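About Evau

Hello, and welcome! I'm the person behind Evau, a very small multimedia studio (two rooms above a bicycle shop in Lededden) making interactive science titles for schools, museums and anyone who still likes clicking on a planet to see what it does.

I started out in the art department of a college, drawing diagrams for other people's essays. One of those essays was on tides, and it was lovely, but it was 27 pages long and no pupil was ever going to get through it. So I cut it into short screens, recorded a friend reading it, and made the moon draggable. That became our first disc. We pressed 2755 copies and I packed most of them myself, which I don't recommend!

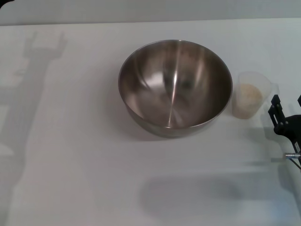
Golarari, our distributor, told me at the time that a title on tides would only ever sell near the coast. They've since taken nine more from us, and the tides one is still in their catalogue, so we're friends again.

These days we work on two or three projects at once. Each begins with a proper written text by someone who knows the subject, and we build everything else on top: animation, sound, maps, the odd game. Our biggest so far is Vukčević, a tour of the inside of a volcano with 20 narrated chapters and far too many rumbling noises (I did the rumbling, with a microphone and a biscuit tin). It runs in a browser now, and the old disc version can be had if you write and ask nicely.

Translation is a large part of the job too. We redraw the labels for every language, since German words never fit the boxes I've drawn for English ones, and I still haven't learned to draw bigger boxes.

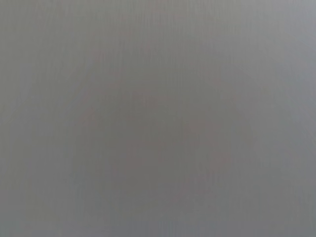

Can a school use your titles on more than one computer? A school licence covers every machine in the building, plus pupils working from home, and it lasts until you stop wanting it.

We're always glad to hear from teachers, especially the ones who have found a mistake. Corrections go into the next update, and the spring one comes out in May. If you've written something about science and think it might like to move about a bit, send me the first few pages. I read everything, though I'm slow when we're close to finishing a title, so do give me a nudge if I've gone quiet.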